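Plirham Seed and Garden Fair: A Visit in May

I had been meaning to get to the Plirham fair for years, and this spring I finally made it! The train from Lencombe takes 70 minutes and drops you right by the river, and from the station you just follow the people carrying empty trays.

The big hall belongs to the tomato growers. Mal-soon Seok had 90 varieties in paper envelopes, every one labeled by hand, and she will happily tell you which of them hate a wet summer (most of the big pink ones, sadly). I came for a yellow plum type called Geum and left with that plus four I had never heard of. Her tip for leggy seedlings is to bury the stem right up to the first leaves and then leave them alone for a week. 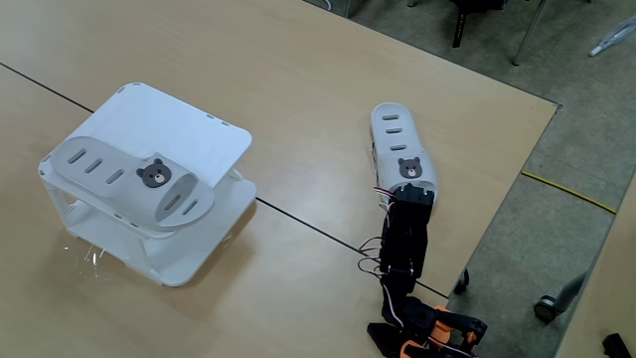

After that I went to the bean swap, which runs on trust and old jam jars. You bring what you have and take what you like. I gave away my purple climbers and got a speckled bush bean in return, plus a long talk about slugs – I could have stayed there all morning.

Lunch was leek soup and a cheese scone in the tea tent. Get there before noon, because the scones go fast. Then came the talk I was most excited about, Yu-na Sung on saving squash seed in a small yard. She grows two kinds side by side, tapes the flowers shut the evening before they open, and pollinates by hand at breakfast time. I have been doing it all wrong, and I can't wait to try again.

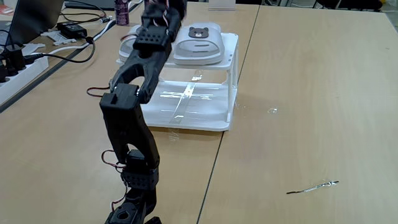 Issue 99

The last hour went on the plant tables outside. Prices were kind, and I found a Skekum currant I have wanted since I tasted one at my aunt's place. It rode home on my lap and is now in the bed by the back fence, next to the rhubarb.

If you go next year, bring cash, a pencil and a deep bag. The bean swap opens at nine, and the parking field is a long walk from the gate.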